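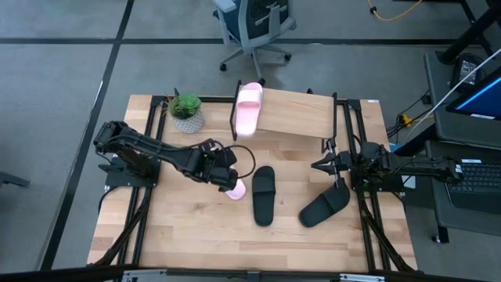 Rutura two-arm bench cell, footwear handling task. Left gripper holding a slide sandal; right gripper open.

Rutura Two-Arm Bench Cell
Supplied by Kravets

The Rutura is a tabletop work cell for teaching, testing and light handling trials. Two arms are mounted on a black aluminum extrusion frame and face each other across a shared wooden work surface.

Conditions of safe use

The purchaser must complete a written risk assessment before the cell is first powered, and repeat it whenever the grippers, the task or the position of the cell is changed. The Udholm assessment form is included with each order.

The reach of both arms must be marked on the floor. No person may enter the marked area while either arm is enabled. Items are to be placed or reset only after both arms have been stopped.

At least 2 trained operators must be present during unattended-motion trials, one of them at the stop control. Cables must be checked for wear and free travel at the start of each shift.

Records

Stops, contacts and dropped items are to be entered in the Ditel logbook. Completed logbooks are kept for four years.

Catalogue section: 43
Operator training: Arsen Nechyporuk
Safety documents and labelling: Ojārs Bite
Next training intake: August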